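How to Teach a Household Chore With Hand-Held Grippers

People write to me all the time asking whether a machine can fold the towels yet, and my answer is always the same: a little, on a good day, if somebody has shown it how with a great deal of patience. This page is for the somebody! You don't need an actual robot arm for this part, just a pair of hand-held grippers, a chore you know by heart, and an afternoon you don't mind giving up.

Start with one small job. At Nemham we began with "clean the kitchen," which was hopeless, and then came down to "move a cup from the rack to the shelf," which took 477 recordings before the arm in our back room did it without dropping anything (the cup was plastic, thank goodness). Towels needed 1,912, and I still wouldn't leave it alone with the good ones.

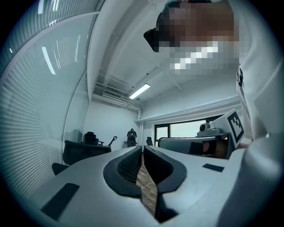
Before your first recording, take a few minutes to get to know the grippers themselves. Squeeze each one open and shut until it feels natural, the way you'd try out new kitchen tongs. Soft, looped fingers with a mesh-like inner surface, like the two dark gray ones on the gripper nearest you, are the kind I'd suggest for cloth and dishes. Wrap your hand around the handle and leave the square black-and-white marker uncovered, along with the little camera on top, and look out for cables crossing the floor while you're at it.

Now do the chore, slowly, as if you were showing a polite but very literal houseguest. Reach, close, lift, carry, set down, open. Pause for a breath between steps. If you fumble, finish anyway and make a note, then do it over.

Do 5 practice runs and throw them away. After that, record in short batches and move things a bit each time: turn the cup, shift the rack, raise the blinds. Our Kever set had 196 recordings made in the very same light, and the arm was lost by suppertime.

Next page: sorting your recordings and deciding which ones to keep.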